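Zurnelari releases perforated chopstick holder for drained benchtop storage

August

Zurnelari, the kitchen storage arm of Benau, has added a perforated plastic chopstick holder to its benchtop range. The holder is intended for upright storage of chopsticks after washing and for use at the table during meals. It is supplied in pale green and goes on sale through independent kitchenware retailers this month.

The design replaces a solid-walled cylinder that Zurnelari had sold under the Hou name. Retailers reported that customers were returning the cylinder with discolouration at the base, where rinse water collected below the level of the chopstick tips. The company reviewed 26 returned units and found residue in the same position in each. Production of the cylinder has ended and remaining stock has been withdrawn.

The new holder has rows of round holes through the wall and a divider inside. The holes allow air to reach the lower part of the chopsticks and let water leave at the sides as well as at the base. The divider separates the interior so that a small number of chopsticks does not fall flat against one side. It can also be used to keep cooking chopsticks apart from eating chopsticks, or one household member's set apart from another's.

"Wooden chopsticks put away damp will mark, and after a while they will smell," said Evdokia Sotiropoulos, product manager at Zurnelari. "The old cylinder held water. We could have put a bigger drain hole in the bottom, but the sides were the problem as well. Once the walls were opened up the base became much easier to design."

Household trial

Zurnelari placed the holder in 200 homes before release. Participants were asked to use it in place of their existing storage and to keep a short written record of where it stood, how it was loaded and how often it was washed. No instructions were given on which end of the chopstick should face up.

Most households kept the holder beside the sink and carried it to the table at mealtimes. A smaller group left it on the table permanently. Loading varied. Many participants stored chopsticks of different lengths together, with the longer ones leaning outward over the rim, and the base was widened following the first round of comments to improve stability under an uneven load. Several records noted that the earlier sample was difficult to clean at the corners of the divider. The radius at those corners has been increased.

In total, 1,401 comments were logged. The largest share concerned cleaning, followed by stability and colour. Requests for a lid were noted but have not been adopted, as a closed top would restrict airflow.

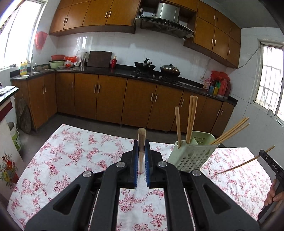
Use and care

The holder should be rinsed before first use. Chopsticks should be washed, shaken to remove excess water and placed upright with space between them. Overfilling slows drying and is not recommended. When the holder is used on a tablecloth, it should be drained at the sink and wiped underneath first.

For routine cleaning, the holder may be washed by hand in warm water with ordinary dish detergent. A bottle brush is suitable for the inside of the wall and for both faces of the divider. Abrasive pads will dull the surface. The holder should be kept clear of the stove and should not be set down on a hot pot lid or burner.

Wooden chopsticks that have split, or that remain dark after drying, should be replaced regardless of how they are stored.

Availability

The holder is sold singly and in packs of 2. Retailers currently carrying the Brotberg dish rack may order both lines on one account, and the holder is sized to stand inside the rack's cutlery bay. Retailers holding unsold Hou cylinders may return them for credit with their next order.

Further colours are under review. No release date has been set.

Trade and media enquiries should be directed to Evdokia Sotiropoulos, Zurnelari. Samples are available to retailers and product reviewers on written request.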